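3.2 How people talk about a band's "good one"

I started this part of the study because of an argument over Vuranari, a band whose records I own in embarrassing numbers. I kept hearing that their second album, Erkport, was the good one, and I wanted to know who was saying so and when they had decided. So I collected 105 listener reviews of the band and read them all in one very long Tuesday (I do not recommend this!).

What jumped out first was how early the opinion sets. Even the reviews written right after the third record, Tarden, already treat Erkport as settled history. People forgive its muddy drums and the two songs that go on too long, and then they complain about exactly those things on the later albums. 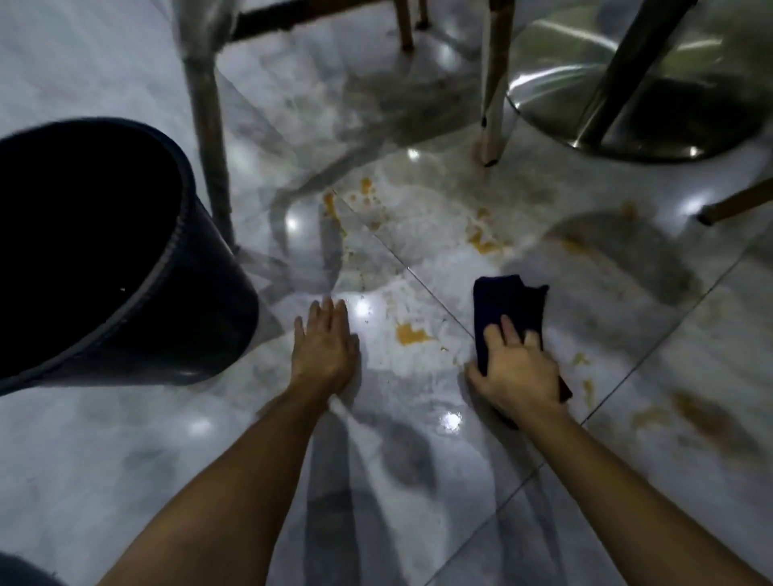

I also talked with 15 of the reviewers by phone, and those calls changed my mind about a few things. I had assumed the fans who came in late would be kinder to the later records, and mostly they were, but they still put Erkport at the top of their lists. One of them had never played it all the way through. Janaína Bittencourt, who read the transcripts with me, thinks listeners borrow a ranking the way they borrow a record, from whoever got there before them. I like that, though I'd want a lot more calls before I leaned on it.

Then there's the guitar sound. Reviewers keep reaching for "warm" with Erkport and "clean" with Tarden, and they use "clean" as a mild insult. I coded both words by hand, went back a month later and coded them again, and moved only a handful of reviews from one pile to the other.
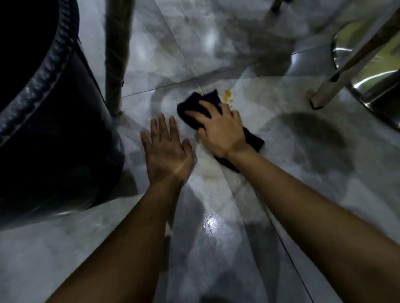
Figure 2. Right hand on a dark navy cloth, left hand flat on the tile.

3.3 Live recordings

The concert tapes were harder to sort, mainly the ones from the Vukčević hall, where the same August show turns up under several titles. I kept the longest copy of each and set the rest aside.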